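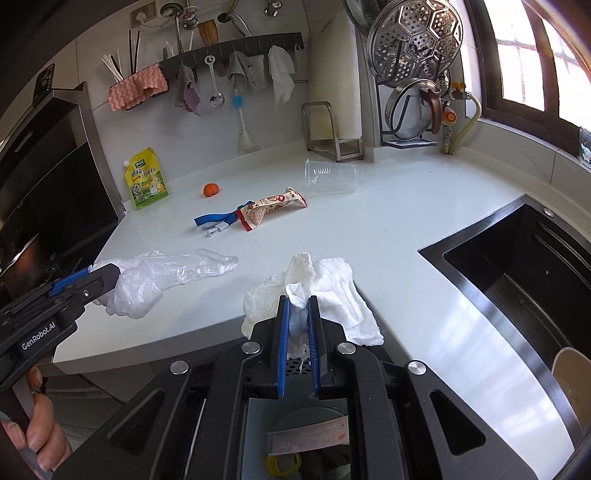 A reader in Drestcombe wrote to say that tissues and plastic gloves should go in the bin before anything else on the counter is touched, and that my order of working was wrong.

Posted in March, by the author of Counter Notes

I tried it on Friday evening. Light rubbish goes first: tissue, disposable glove, snack wrapper, plastic cup. Food is second. A mandarin goes back in the bowl and a sauce pouch with a spout is stored upright. Straps and clips go in the drawer.

The wipe comes last, towards the sink. I use 20 ml of Dasureck in some 800 ml of warm water. A stronger mix left streaks on our worktop.

The reader's order is quicker. I have changed my list.

Related posts
Descaling the Geditz kettle
Soltani drawer dividers, refitted
Black sinks and limescale

This site uses cookies. Accept / Settings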